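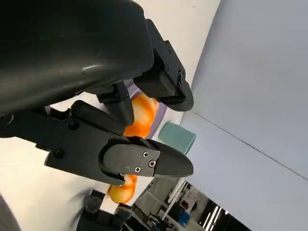 Cletska (town)

Cletska is a market town on the lower Mullia River, at the point where the river leaves the hills and enters the coastal plain. It is the seat of Chauke District and has a population of 2,000. The town is known for its covered market, its annual plum fair, and the stone bridge that links the two halves of the settlement.

Name

The origin of the name is disputed. Older records give the forms Cletsca and Kletska, both of which have been linked to a local word for a storehouse. The historian Gerasimos Sotiropoulos rejected this view and argued that the name came from a family that held land on the east bank.

History

The earliest settlement stood on the east bank, where the ground is higher and less likely to flood. A ferry crossed the river at this point until the bridge was built. Trade in salt, wool, and dried fruit brought new residents to the west bank, which had its own council and its own mill. The two councils were often at odds over tolls and grazing rights, and they merged only after a flood destroyed the west bank mill.

The railroad reached Cletska later than most towns in the district. The station was placed at Vuster, a village 2 miles to the north, after landowners in the town refused to sell. Passenger service to Vuster has ended, and the station building is now used as a school.

Geography

Most of the town lies on flat land between the river and a low ridge of limestone. Several springs rise at the foot of the ridge and feed the public fountains. Summers are dry and warm. Heavy rain is common in late fall, when the lower streets on the west bank may be closed.

Economy

Farming remains the main source of income. Plums, walnuts, and barley are grown on the plain, while sheep are kept on the ridge — mostly in small flocks. The covered market opens at 8 in the morning and serves the surrounding villages as well as the town.

Culture

The plum fair takes place in September and includes a livestock show, a choir contest, and a boat race from the bridge to the old ferry landing.

See also

Chauke District
Mullia River
Vuster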